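Chapter 6

Household and Shop-Floor Chores: What Machines Can Do Now

6.1 The question

Earlier chapters dealt with machines that repeat one motion on one part in one place. A welding cell or a bottle-filling line meets its target because the work is brought to it in a known position. The question in this chapter is what is left of that performance when the work is not brought in a known position. Clearing a table, sorting returns, emptying a dishwasher and restocking a bin are all jobs a new employee learns in a morning. No machine sold at the time of writing does all four, and most do none of them without a person close by.

The word "chore" is used here in a narrow sense. A chore is a short job with three properties: the objects vary, their starting positions are not fixed, and the result is judged by a person who did not write down the standard beforehand. "Put the ketchup away" is a chore. "Move part A from fixture 1 to fixture 2" is not, even though the arm may travel the same distance in both cases.

6.2 Parts of a chore

A pick-and-place chore is usually divided into five steps: find the object, choose a grasp, approach, close, and release at the goal. Textbooks have long treated these as separate problems, and the division is kept here for convenience. In practice the steps leak into each other. A poor estimate of where the bottle stands becomes a poor approach, and a poor approach becomes a bottle on its side, which is a different grasping problem from the one the machine began with.

Two kinds of error should be kept apart. A perception error means the machine is wrong about what is there or where it is. A contact error means the machine is right about the object but wrong about what will happen when it touches it. The second kind is harder to remove by adding cameras. The weight of a container, the give in its wall and the friction of its label are poorly known until the fingers close.

The last stretch of the approach deserves its own name, and we will call it the terminal phase. It begins when the fingers are near enough that a small sideways error will knock the object. A camera at the wrist is useful in this phase because it moves with the fingers and sees both them and the target. Its weak points are a narrow view and blur during fast motion. A tabletop meal is a common test setting: a ketchup bottle to be gripped, with a plate and some fries close enough to matter.

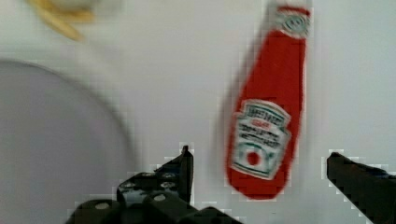
Mpho Engelbrecht objected to the term when an earlier draft of this chapter was used in class, saying that the terminal phase starts much sooner than the text allows, at the moment the arm commits to a side of the object, and that students who measure only the last few inches will blame the fingers for a choice made by the planner. The objection is a fair one. Readers who prefer the wider definition may use it throughout, provided they state where they start the clock.

6.3 Success rates and how to read them

A single success rate says little about whether a machine can do a chore. Consider the Wemthorpe trials, which are used as a running case in this chapter. The arm was given 1,712 attempts at moving single objects from a table to a tray, and it finished 80 percent of them. Reported alone, the number sounds close to useful.

Now suppose that clearing one place setting takes 4 such moves, each with the same chance of success and each independent of the others. The chance of clearing the setting without a fault is 0.8 raised to the fourth power, or 0.41. Fewer than half of the settings would be cleared without help. The independence assumption is also generous, because a knocked object often makes the next move harder.

Three further points should be checked before a rate is accepted:

Who reset the table. If a person placed each object upright between attempts, the rate describes a tidier task than the chore.

What counted as success. Some reports score a lift, others a release at the goal. A bottle that is lifted and then dropped passes the first test.

How long it took. A move that takes a worker two seconds and a machine forty may still be worth automating at night, but seldom at noon.

6.4 Shop floor and home compared

Shop floors are the easier case. The list of objects is shorter, lighting can be fixed, and a supervisor can change the layout to suit the machine. At the Van Wyk packing plant, the case for Section 6.7, bins were moved and shelf lips were cut down before the first arm ran. Much of the gain in the first month came from those changes.

Homes allow few such changes. The owner sets the layout and alters it daily. Objects are soft, shiny, clear, stacked or half full. Faults are also judged differently. A dropped carton on a shop floor is a line in a log, while a dropped bottle in a kitchen has to be cleaned up by the person the machine was bought to help.

For these reasons the answer given in this chapter is a divided one. Single moves of known, rigid objects on a clear surface are within reach. Full chores, carried from start to finish in an unaltered room, are not yet reliable enough to leave alone. Section 6.5 takes up grasp choice and begins with the two-finger case.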